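"We sell blocks. People want it to be more than that"

The workshop is at the back of a yard, behind a tyre place, and there is no sign on the door. Inside it is warmer than you would expect and smells of paint. The woman who runs it asks that her name be left out, as she always does with interviews. The firm has a name, she says, and that will do.

The firm is Jadwood. It makes painted and patterned blocks, sold singly or in sets, and it has been doing so for six years. Before that she worked in the office of a flooring company, where she spent a good part of her day putting samples into envelopes.

"I liked the samples more than the floors," she says. "A floor is a big thing and you stop looking at it. A sample you hold in your hand. I used to keep the discontinued ones in my desk drawer and move them about when I was on the phone."

When the company closed its local office she took two boxes of the old samples home. Her children built with them. They were the wrong weight and the corners were sharp, and she began making her own in the garage. The first lot were plain colours. Patterns came the second winter.

"Plain colours are harder to sell. You can get plain colours anywhere. Someone saw a striped one on my stall and asked if there were others, and there weren't, it was a test piece. So I went home and made others."

There are now 54 patterns in the range. She keeps one block of each on a shelf by the window, in the order they were made, and takes them down one at a time while she talks. Some have names given by customers. Others go by numbers, and she has to turn them over to check.

Most of the orders are small. A nursery will buy a mixed box, or a grandparent will buy five and pay for gift wrap. The largest came from Skemari, a chain of play cafés, which wanted 1187 blocks and wanted them before the school holidays.

"I said yes and then went and sat in the van," she says. "We did it, but we turned other people away to do it, and some of those haven't come back. I wouldn't say yes to that now. I'd say yes to half."

She uses the word "we" loosely. There are two part-timers, both of whom work mornings, and a retired sign painter who comes in when there are stripes to do. Stripes are done by hand with tape. She has tried printing them and did not like the result.

"Printed ones look fine in a photograph. In the hand you can tell. The edge of the line is too clean, and it scratches off. With paint there's a bit of body to it."

The speckles are another matter. They are flicked on with a stiff brush, in the yard if the weather is dry, and no two batches match. A buyer from a shop called Bjarnason once sent back a whole tray on those grounds. She sold the tray at a market the following weekend.

I ask what people do with the blocks, apart from build with them. She says a good many never get built with. They sit on desks and windowsills. One customer uses hers to hold recipe cards flat. Another bought a set to choose colours for a bathroom, then kept the blocks and never did the bathroom.

"I don't mind. Once it's paid for it's theirs. I've got some on my own kitchen table that have been there since Christmas, and I move them when I want to eat."

She has been asked to write a leaflet about learning and play to go in the box. She started one and gave it up. The box has a list of what is in it and an address to write to if something is missing. 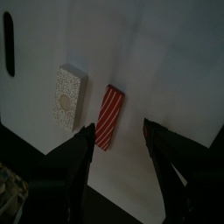

LEEDS, April 5, 2018

Red with white stripes is still the one people pick up first. She puts it next to a speckled block on the stall and lets customers sort out for themselves which they prefer. Children go for the stripes. Adults stand there longer, she says, and then quite often buy the speckled one, with its grey and black flecks on white.

"I couldn't tell you why. It might be that it looks like a worktop."

Prices went up last November, for the first time since she started. She wrote to regular customers beforehand and had a handful of replies, most of them asking whether a yellow check was coming back. It isn't. The paint for it was made by a small supplier, Cerent, which has dropped the shade, and she has not found another that she likes.

Later this year she hopes to move to a unit with a proper drying room. At present the trays go on racks along the back wall, and in damp weather they have to be left a day longer. She has looked at two places. One was too dear and the other had no parking.

As for new patterns, there is a dark green with a thin border that she has been working on since the new year. She shows me three attempts at it. The border is uneven on the first, and on the second the green has gone nearly black. The third looks finished to me. She puts it back in the drawer and says it needs another coat.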